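Clilleck questions Lurnine sales outlook ahead of shareholder vote

7th July

Clilleck, the investment firm that holds 26 percent of the online real estate agency Lurnine, said it will vote against the company's plan to raise new money, and called on the board to explain a full-year outlook that it finds hard to believe.

Lurnine told investors last month that it expects to sell more homes in the second half of its financial year than in the first, even though it sold fewer in each of the past two quarters. The company credits a new pricing plan, under which sellers pay part of the fee when they list and the rest at closing.

Clilleck has read the outlook closely and does not share the board's confidence. Lurnine listed 493 homes under the new plan during its trial period. The company calls this strong demand. It has not said how many of those homes went under contract, how many were taken off the market, or how many sellers would have signed up under the old fee anyway. Until those numbers are published, the word "strong" means very little.

The firm is also doubtful about the planned purchase of Pretwood, a property photography and floor plan business. Lurnine says the deal will pay for itself by December of next year. The shareholder letter gives one paragraph to that claim and no working. Pretwood's largest customer is Lurnine, so a good part of the revenue being bought is money Lurnine already spends.

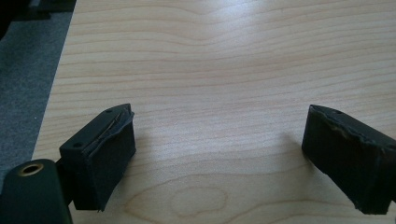

Black gripper fingers over a light-colored wooden tabletop.

"We have heard about a turning point before," Clilleck said in a letter sent to the board this morning. "Each time, the turning point moved back and the marketing budget went up. We would like to see what was spent, what came in, and which towns are losing money. If the plan is as good as the company says, those figures should be easy to share."

Lurnine now operates in 33 towns and cities. Clilleck believes that several of them have never made a profit, and that almost 2 years of discounts have hidden the problem. The company reports all its local markets as a single line, which leaves outside shareholders to guess.

Clilleck is asking the board to publish results by market, put the Pretwood purchase on hold, and let an outside adviser review the new pricing plan before it is offered everywhere. It has hired Simanjuntak to prepare its own review of the accounts, and will send the findings to any shareholder who asks for them.

The firm has no plans to bid for Lurnine and is not seeking a seat on the board. It will decide whether to keep its shares after the vote.

About Clilleck
Clilleck invests in listed housing and property services companies. It usually holds a small number of stakes at one time.

Shareholders can request a copy of the letter through the investor page of the Clilleck website.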